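Kumard Lunch Club: new menu and booking times

The lunch club at Kumard Hall starts its winter menu in December. Soup and a roll will be served every day, with a hot main dish and a pudding to follow. The vegetarian choice is now cooked separately and needs to be ordered the day before.

The hall seats 91 for a meal, and the second sitting fills up first. If you can come at noon, please do, as there is usually more room.
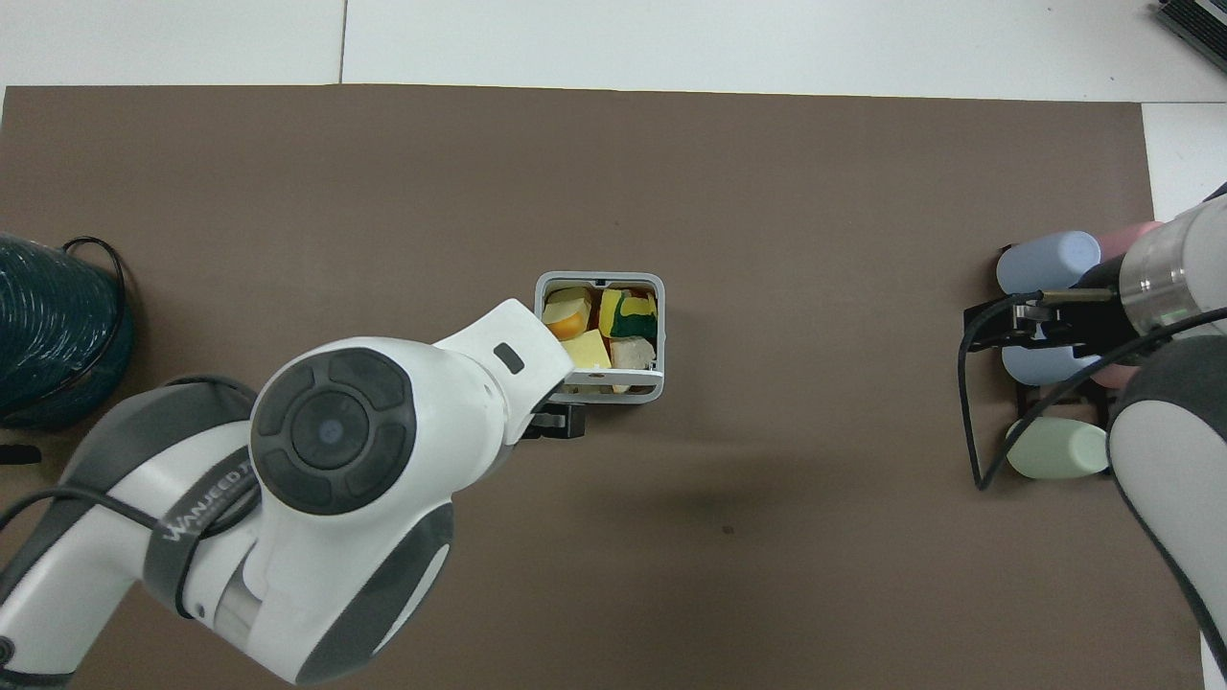 Can I bring a guest who is not a member?

Guests are welcome at either sitting, as long as their name is on the booking sheet by 10am. They pay the guest price at the door.

Bread now comes from Holzer, the bakery on Skumell Road, which took over the order when the old supplier closed. Rolls contain milk. A plain loaf without milk is kept in the kitchen, so ask at the hatch.

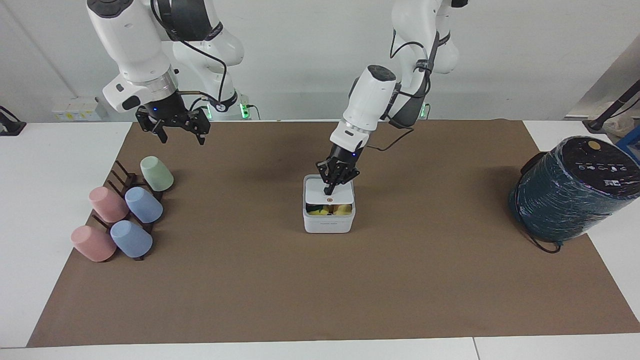

Kumard, December

Bookings for the festive lunch are open. There are 100 places over two sittings, and 18 of these are held for members who use the Hatasis minibus. Any of those not taken up will go to the waiting list. Please tell the office about allergies when you book, even if we have them on file from last year.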